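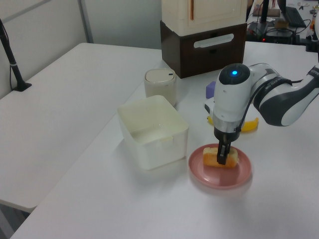 Sep 30, 2026
Stavros Karamanlidis

3.2 Soft foods and open containers

Sponge cake was the most easily marked of the foods considered at Trevmont. A cut block has a light crumb and a thin browned top, and it keeps the print of whatever presses on its sides. For this reason the cake was placed on a shallow plate with a raised rim, with an open square container near it on the same table (Figure 4). Of the 438 portions logged in June, 348 were served from plates of this kind and 90 from flat boards.

Each portion was weighed before and after it was moved, and crumbs left on the plate were weighed separately. Portions that split were kept in the record – they were entered under the larger piece. Containers with lids were treated as a separate group and are discussed in Section 3.4.

Figure 4. A rectangular block of sponge cake on a pink plate, with an open white plastic container to the left.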